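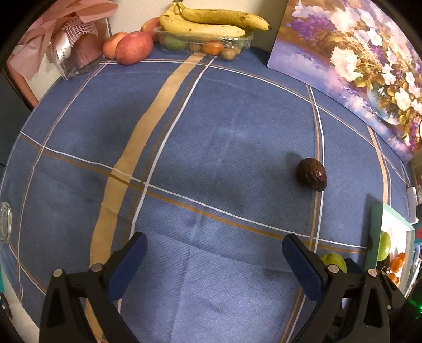

How many examples do we need before a training run is worth the machine time?

For one object and one kind of pickup, the last round said 703 kept examples gave a usable result, and the target for this round is 1000 kept, not 1000 recorded.

26/08/2026

Fruit set, hand-held gripper. Third day on the plaid cloth.

Started with the single-item pickups. Avocado alone in the open part of the cloth, everything else pushed out to the edges. The approach is the same as in the Stutitz notes: come in low, fingers open, stop short, then go forward and close. I had been closing too early on the rounder items, and the recordings from the first two days show it. Today I made myself wait until the fruit was well between the pads.

Changed the start position of the fruit after every take. On day one I kept putting it back in nearly the same spot without noticing, and the plot of start positions was one small blob. Now I move it by hand with my eyes off the screen. Stem end turned a different way each time too.

Rejected takes so far today: 14. Most of them are mine:
- started recording with the fingers already half closed
- let go of the trigger before the lift was finished
- bumped the fruit on the way in and then picked it up anyway

I went back and forth on the last one. A bumped fruit that gets picked up is still a good pickup, and the system will bump things too. Decided to keep those in a folder of their own, marked "recovery," and leave them out of the main count. If we want them later they are there. The first two kinds are no use to anyone and I deleted them.

Tracking. It dropped out twice before lunch, both times when I swung the gripper away from the table to put it down. The cloth is good for tracking because the stripes and thin lines give it plenty to hold on to. The plain gray cloth we used in April was much worse. The pictures leaning at the back seem to help as well, so leave them up. The one thing I would watch is the painted fruit. There is a painted green apple standing close to a real green apple, and when we get to the "pick up the green apple" takes I want some with the painting there and some with it turned around. Put that in the plan for Bravevham so both sites do it the same way.

Background fruit. I have been leaving the bananas, the clamshell and the red apples where they are for a whole block, then shuffling them between blocks. Shuffling on every take slows me down by a lot and I could not see a difference in the small test run. Not a proper test, only one seed, so do not quote it.

Labels. The Yusof sheet still has one column for "object" and no column for what else is on the table. I added a free text column called "clutter" to my copy. If you are working from the old copy, write it in the remarks and I will move it over. Please use the same words every time: "clamshell" for the clear container, and do not switch to "box" or "tub" halfway down.

Clilteck pads. Still on the same pair. The grip on the avocado skin is fine. I have not tried them on the kiwifruit outside the container yet and I expect trouble, as they are small and the fingers have to close a long way. Will do a short block of those first and look at it before committing to a full one.

Finger check at the start of each block: open fully, close fully, open again, with the camera running. It takes a few seconds and it gives us the opening range for that block. I skipped it on the first block today and had to work the range out from the takes themselves – took longer than the whole block did.

To do next:
- upload today's takes, recovery folder separate
- kiwifruit short block
- green apple, painting facing out, then turned
- ask whether Bravevham wants the avocado takes now or with the rest
- spare battery is not holding charge, swap it

Stopped when the light from the window started to change. I would like some takes in that light, but as their own block with its own label.

Recent entries
Gripper trigger sticking, cleaned and refitted
Stutitz notes, second reading
Start positions: why the plot was a blob
Gray cloth, April takes, what we kept
Yusof sheet: columns and what goes in them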